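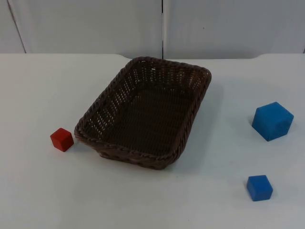
Notebook entry, June. Subramaniam Textile Conservation Workshop, wet room and bench 3.

Purpose of entry: to record the state of the wash-water trials before the summer closure, and to set out what remains to be decided on the Grino linens.

Background. The Grino loan consists of household linens, mostly table napkins and bolster covers, with a small number of christening pieces. All show the yellowing expected of linen that has been folded and stored against unlined wood. The lending family has asked that they be made fit for display, and has accepted in writing that some fold lines will remain. The full inventory stands at 107 pieces. The earlier figure in the loan agreement was lower as it counted each pair of bolster covers as one item; the agreement should be amended before anything is returned.

Water supply. The softened supply was tested at 09.15 and again after lunch. The morning reading was acceptable. The afternoon reading showed hardness creeping up again, as it did in the spring, and the resin in the softening unit is presumed to be near the end of its life. Cudico have been asked to quote for a replacement. Until it is fitted, the final rinse is to be done with deionised water only, and the softened supply kept for first soaks and for cleaning the trays. Please mark this on the board by the sink, where the old instruction is still up.

Trial washes. Test pieces were cut from the undocumented sheet given to the workshop for this purpose, which is of similar weight to the napkins and about as discoloured. Each was wetted out flat on a polyester screen, soaked, drained, and soaked again.

Bath A, deionised water alone. A good deal of yellow came away in the first soak and very little in the second. Cloth noticeably softer in the hand once dry. Fold lines still plain.

Bath B, deionised water with the usual non-ionic detergent at the lower strength. Better than A, particularly along the folds. Rinsing took longer than allowed for and the foam was slow to clear. The drying time was not recorded, which is an oversight on my part.

Bath C, as B but at the higher strength. No improvement over B that I could see by daylight at the north window. A colleague's opinion under the lamp was the same. There seems no case for using it.

Bath D, with citrate added. The rust spot near the hem lightened but did not go. The weave around the spot felt thin before treatment and I would not wish to repeat this on a napkin without looking at the threads under magnification first.

Recommendation at present: Bath B throughout, with two further rinses, and local treatment of rust left for discussion. The christening pieces are excluded from all of the above. Two have silk ribbon whose dye has not yet been tested, and the ribbon cannot be lifted without unpicking old stitching that the family would like kept.

Drying. The glass sheets gave the flattest result but there are too few of them for a full day's washing. Screens with blotter beneath were nearly as good, provided the edges were finger-pressed while damp and looked at again within the hour. Corners left alone curled and had to be humidified afterwards. The fan should be kept on its lowest setting and pointed at the wall.

Costs. The blotter order from Nimon came to 1,640 for the quarter, against a budget line drawn up before the Grino loan was agreed. The supplier has confirmed that the heavier grade will not be available until autumn. The lighter grade was tried under two of the test pieces and cockled when wet, leaving a faint ripple in one of them. It may serve for interleaving in storage — not for drying.

Storage. Acid-free boxes are assembled for the first 12 pieces only. The remaining flat boxes are still in the corridor and are attracting complaints, with reason, as they stand in front of the fire point. They must be moved to the upper store before the closure. Bolster covers are to be rolled on tubes, right side outwards, with the ties laid flat and padded with tissue.

Outstanding:
Dye tests on both silk ribbons, all colours, including the stitching thread.
Decision on rust. Photographs of the affected hems to be added to the object files beforehand.
Drying times for Bath B, to be taken properly.
Amended count to the registrar.
Cudico quotation to be chased if nothing is received by the end of the month.

Conductivity meter reads slightly high against the standard solution. Recalibrated at 16.40, and the afternoon hardness reading above should be treated with some caution until it is taken again.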